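Lab notebook, Lovton bench, 11th August

Picking this up again after lunch because my morning notes are a mess and I want to get it down properly before I forget which thing annoyed me the most.

So the question on the whiteboard is still the same one we put up in January: can the arms put away the groceries yet? My short answer for today is "some of the groceries." The fruit is getting pretty good! I ran 79 picks with the new Bollico policy, fake produce into a basket, and 49 of them ended with the item in the basket and the gripper backed off clean. I'm counting strict here. If it bounced on the rim and fell in, I gave it the point, and if it bounced on the rim and fell out, no point, even if the grasp was beautiful (a couple were beautiful).

The long skinny stuff is where it all goes to pieces. I'd put this off for weeks because I knew it would be ugly, and yep. The policy treats every item as a blob with a center, goes to the center, closes, lifts. Great plan for a lemon. For a bundle of long green beans there's no useful center, there's just a lot of strands going off in different directions, and half of them are hanging over the rim of whatever you're trying to put them in. The wrist camera sees green pretty much everywhere and picks a spot between the fingers that has maybe one strand in it.
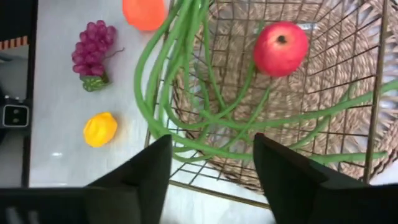

What I tried on the beans

First the plain policy, no changes, 13 goes. It got 2. I'm not going to pretend those 2 were skill either, it grabbed near the thick part of the bundle and the rest came along for the ride.

Then I hacked the target picker so it looks for the thickest cluster of same-color pixels and goes there. That helped it find the right end of the bundle, but then the lift height was wrong, because it clears the rim with the fingers and forgets there's a whole lot of bean dangling underneath. The tails catch on the wire and drag. Wire is the worst possible thing for this, by the way. Every grid opening is a little hook. I'd love to redo it with a smooth-sided bowl just to see how much of my failure rate is the basket's fault, but people do own wire baskets, so I don't think we get to skip it.

Also tried a slower lift. Looked calmer, same result. Not worth the extra seconds.

Then the full table

After that I wanted to see how it does when everything is laid out and it has to choose its own order, which is closer to what somebody at home would want. You dump the bag out, you walk off, you come back and it's done. That's the dream, right? I keep going back to the Pearce checklist for this (the kitchen chores one, taped inside the cabinet door), where "unpack produce" is listed as one line. One line! I've got four pages on it.
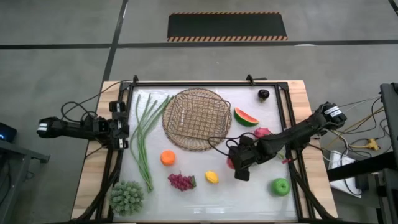 Ordering is a bigger deal than I gave it credit for. Left to itself the policy goes for whatever it's most confident about, so the easy round things get picked early and the awkward ones stay until the end, when the basket is full and there's the least room to be clumsy. A person would do it the other way: lay the long stuff in first, then drop the small things on top. With the green onions lying diagonally off to the left of the basket, I'd want the left arm to take them by the gathered end before anything else moves, and leave the orange and the grapes for the right arm, whose gripper already hangs just below the basket. The planner has no notion of that at all. It doesn't even really split the work, it scores each arm separately and lets them fight it out.

The shallow basket makes it worse too. There's not much depth to forgive you. A wedge of watermelon would take up a lot of it, and I think wedges need their own placing pose, but I'm parking that.

Things to do, in no real order:

Add a size and length estimate per item, even a bad one, so the order can be long first, round last.

Lift height should come from the item and not from the fingers. Obvious now. Wasn't obvious when I wrote it.

Ask the Karov people if their two-arm scheduler can be run by itself or if we'd have to swallow the whole stack. I'd rather not swallow the whole stack.

Grapes: the policy likes them for some reason, go find out what it's keying on. Might be the stem end.

Rerun the beans with the smooth bowl, same 13 goes, same lighting.

Would I let it unpack my groceries? Lemons and apples, sure, today. Anything floppy, I'd still do it myself, and I'd be finished before it had made up its mind where the middle of a bean is. Finger pads need cleaning before the next run, they're getting shiny again.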